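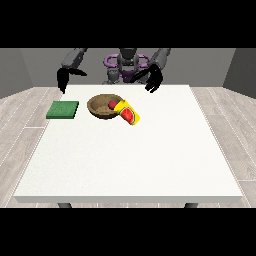
Data > Food and Kitchen > Stustard Dumpling Notes

# Stustard Dumpling Notes

Stustard is a small, hand-typed collection of dumpling recipes, and I'm so happy it finally has a home! It holds almost 700 recipes, copied out from community cookbooks, church fundraiser booklets and the backs of old flour sacks. Each one is a plain text file you can open anywhere.

## What's in the folders

- `imska/` — boiled and steamed dumplings, mostly potato or curd cheese fillings
- `rurnby/` — the soup dumplings, plus 90 recipes that are really just the dough (don't skip these, the dough notes are wonderful)
- `index.csv` — title, folder, filling, wrapper, cooking method, source booklet

The Huỳnh booklet sits inside `imska/` for now, even though a few of its recipes are fried. I'd love to give it a folder of its own when the page order is sorted out.

## How the recipes were typed

Spelling is left as printed. If a booklet says "flower" for flour, so does the file. Amounts are left alone too, so you'll meet teacups, knobs and "butter the size of a walnut" all over the place — I find these a joy, but they will trip up any script that expects grams.

Handwritten notes in the margins go at the bottom of the file after the word NOTE. Some of them are the best part. One just reads "more onion, always more onion."

Where a word couldn't be read, there's a pair of square brackets with a question mark inside.

## Known problems

- 2 files in `rurnby/` have the same title and different doughs. Both are correct.
- The `filling` column mixes "curd cheese" and "farmer cheese." They may or may not be the same thing, depending on the booklet.
- Cooking times are missing from many of the older recipes.

## Changes

Sep 4, 2018 — added the flour sack recipes, fixed line endings in `index.csv`.

Next up is a batch of sweet ones with plum and poppy seed, which I started typing in March. If you cook anything from the set, please send corrections and tell me how it tasted!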